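Teaching by hand, one mug at a time

We talked in the garden at Halliday, where the Huvach team works when the weather lets them. Coffee, cards, a laptop. Lots of noise from the road.
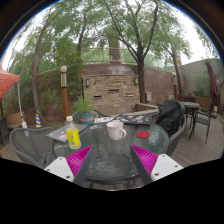

Two demonstrators on the project would rather drive the arm by remote, and they had said so before I sat down: with the remote you only ever ask for moves the arm can make, and with a tool in your fist you cheat without noticing. Wrist goes somewhere daft, arm can't follow.

The team lead didn't argue much. "They're right about the wrist. We threw out 185 runs in July for exactly that." But the hand tool is quick. "I can do a mug in three seconds. On the remote, same mug, 36. You try getting 2000 of those out of anybody."

So why outdoors? "Tables indoors all look alike after a while. Glass is horrid, light comes up through it. Good. I want it horrid."

What goes wrong most? Long pause. "Speed. People get bored and start snatching. Then the arm learns snatching." New starters are told to move as if the mug were full. Some forget by lunch.

Remote control hasn't gone away. The Gurkine rig at Grorurbridge still gets used for anything with a lid, becuase you feel the twist better, or so the lead says. The demonstrators say you don't feel anything, you just go slower.

And playing cards? "Don't ask. One card off a pile, by hand, fine. Teaching it, we're nowhere near." Next batch is cups and bottles again, then they'll see how teh arm copes.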